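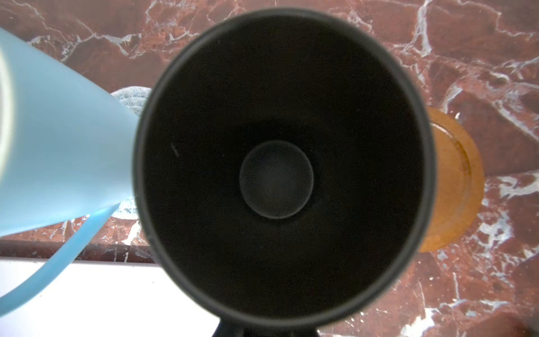 Fig. 4. Black cup and blue pitcher, close up.

Section 4. Setting up the drinks corner

Read this bit before you start filling anything. It covers the cup, the pitcher and the stone top. For the urn and the fridge see section 6. Written in a rush before the August lets, so if a step seems wrong ring Kimie Ikeda on extension 1617 and she'll tell you.

What you need

Black cup, tall one, from the shelf under the sink
Light blue plastic pitcher
Measuring jug marked in ml
Two clean cloths, one damp, one dry
Tea towel, folded flat
Drustska stone cleaner, the spray, not the cream

4.1 Clearing the top

1. Take everything off the stone. Tray, spoons, post, keys, the lot. Put it on the hall table, not the floor.
2. Brush crumbs into your hand with the dry cloth. Work from the corner outwards. Crumbs collect along the wall edge and they're hard to spot against the veins, so run a finger along as well.
3. Spray the damp cloth, not the stone. Two squirts is plenty.
4. Wipe in long strokes. Any direction. Don't scrub.
5. Dry straight away with the other cloth.
6. Get your head down low and look across the top towards the window. Smears show up from there and nowhere else.

CAUTION. No vinegar, no lemon, no limescale remover on the stone. Dulls it and the dull patch stays. If squash or juice gets spilt, wipe it up at once and then do steps 3 to 5 again.

Note. Pale lines and blotches are in the stone. Please stop trying to get them out. If you really can't tell whether a mark is a stain or a vein, feel it with a fingertip. Sticky or raised is dirt.

4.2 Checking the cup

1. Hold the cup under a good light and look right down inside. It's black all the way through so tea film hides in there. The kitchen light is no good for this, use the window or a torch.
2. Wipe round the inside wall and then the bottom, pushing the cloth into the join.
3. Small pale scratches are fine, leave them. A crack isn't fine. If your nail catches, the cup goes in the box marked Lindgren and you take a new one from the shelf.
4. Run a dry finger round the rim. Should be smooth all the way.
5. Rinse, turn upside down on the tea towel, leave for 5 minutes.

Note. No scouring pads. That's mostly where scratches come from.

4.3 Filling the pitcher

1. Rinse the pitcher with cold water and tip it out.
2. Measure 1000 ml in the measuring jug and pour it in. Don't fill straight from the tap, it's awkward under the spout and you end up with water up your sleeve.
3. Dry the handle. All of it, underneath too. A wet handle on smooth plastic is how the last one got dropped.
4. Carry it with one hand on the handle and the other flat underneath.
5. Set it down on the stone, well in from the edge, handle pointing out to the room so the next person can get hold of it.

CAUTION. Cold drinks only in the pitcher. Nothing from the kettle, nothing from the urn. Let hot drinks go cold in a pan first if you're making iced tea. 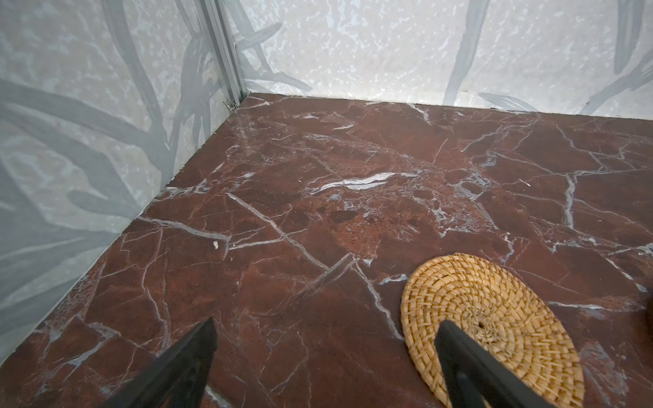 Next job is working out where things sit. Do it dry, before you pour, and shuffle them about till you can reach everything without leaning over.

4.4 Laying out

1. Folded tea towel goes down first, a hand's width from the back wall.
2. Pitcher on the left of the towel, cup on the right.
3. Leave a gap between them. If the cup is touching the pitcher it gets knocked when somebody picks the pitcher up.
4. Keep both clear of the walls. The leaf pattern marks if wet plastic leans on it, and wiping makes it worse. Dab only.
5. Step back, reach for the cup, reach for the pitcher. If your elbow hits a wall, bring the whole lot forward a bit.

Left handed? Swap the two over. Everything else the same.

4.5 Pouring

1. Cup flat on the towel. Don't hold it up in the air.
2. Bring the spout close over the middle of the cup and tip slowly. Dark cup, clear water, you can't judge the level easily so look straight down from above while you pour.
3. Stop a finger's width below the rim.
4. Pitcher upright and back in its place before you lift the cup.
5. Wipe any drips now.

4.6 End of the day

Empty the pitcher, don't leave water standing in it overnight. Wash both in warm soapy water, rinse, drain upside down. Lift the towel and dry the stone underneath, it holds the damp. Towel in the wash basket.

Once both are dry put them back under the sink, pitcher at the back. Don't stack the cup inside it, they jam and then we have the hot water performance agian.

If something's wrong

Ring left on the stone: damp cloth, Drustska spray, dry. Still there, leave it and report it.
Pitcher smells: bicarb and cold water, leave an hour, rinse well.
Pitcher gone sticky on the outside: washing up liquid and your fingers, no pad.
Cup wobbles when stood on the stone: check for grit underneth first. Still wobbles, Lindgren box.

Replacements are on the Plerkovari order sheet, line 670, for both cup and pitcher. Orders go to the Goltville office before noon. Write the colour on or you'll be sent whatever they've got.

Section 5, Bins and recycling, starts overleaf.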